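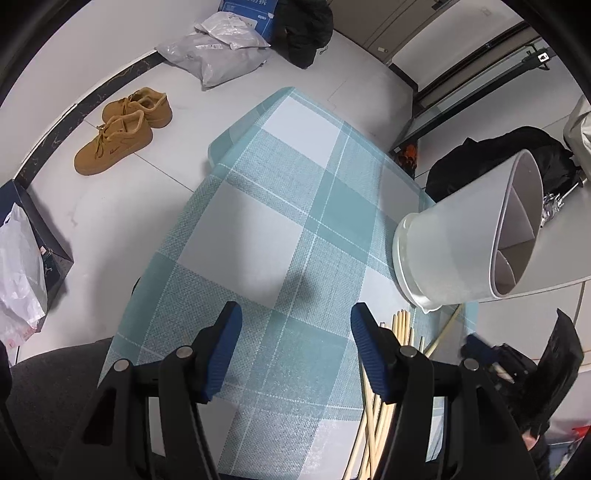
Chopsticks and utensil holder on the plaid tablecloth.

Wesunico Table Set: README

Last updated: Jul 14, 2021

This folder is about one small job of the kitchen: putting chopsticks into a utensil holder. The set has 580 clips, recorded at two tables in Plestmont.

Objects
- pale wooden chopsticks, loose at the start
- off-white plastic holder with dividers inside, on a drip tray with a spout
- tablecloth in teal, pale blue and white

Notes
A clip is finished when all the chopsticks stand in the holder. It does not matter which section they go in. In 28 clips one chopstick fell on the floor — we kept these and marked them "drop" in the list.

Related
- Pongsiri Bowls and Lids
- Soda Dish Rack (April)

Contact: Bevan Pomare | © Wesunico | Back to top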